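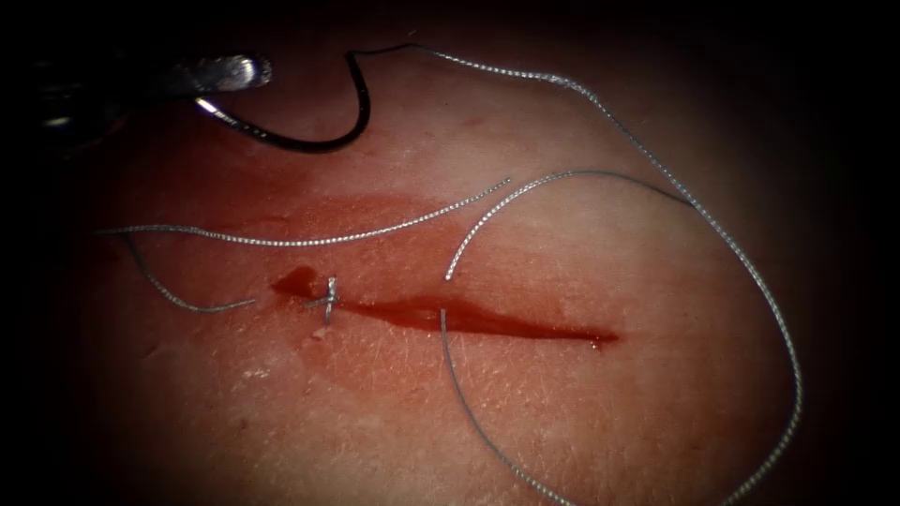 Régler la prise d'aiguille sur un bras de suture monté à l'atelier

Ce réglage concerne le porte-aiguille motorisé monté sur un bras Vomeck, avec la carte de commande Ngata. Comptez une soirée pour le premier passage. On travaille sur un coussin d'entraînement, avec une aiguille courbe et du fil tressé.

Avant de commencer

Coupez l'alimentation et vérifiez le jeu des mors à la main. S'ils bougent latéralement, resserrez l'axe. Fixez ensuite le coussin au plateau – deux brides suffisent.

1. Fermeture des mors

Dans Purkitz, ouvrez l'onglet Pince et réglez le seuil de courant à 340 mA. En dessous, l'aiguille pivote au moment de piquer. Au-dessus, le câble fatigue vite : le premier a lâché en juillet.

2. Position de l'aiguille

Saisissez l'aiguille côté fil, jamais par la pointe. L'arc doit rester perpendiculaire aux mors.

3. Vitesse

Limitez la rotation du poignet à 62 % pour les premiers points. Le mouvement doit suivre la courbure – si le coussin se soulève, réduisez encore.

4. Premier point

Piquez d'un côté de l'incision, ressortez de l'autre, puis tirez le fil sans à-coups. Nouez, coupez les brins courts et décalez-vous vers la droite pour le point suivant. Gardez la boucle de fil loin de la tige du bras, elle s'y enroule facilement.

Entretien

Essuyez les mors après chaque séance et refaites le zéro tous les 4 000 cycles.

Mis à jour le 19 mai 2024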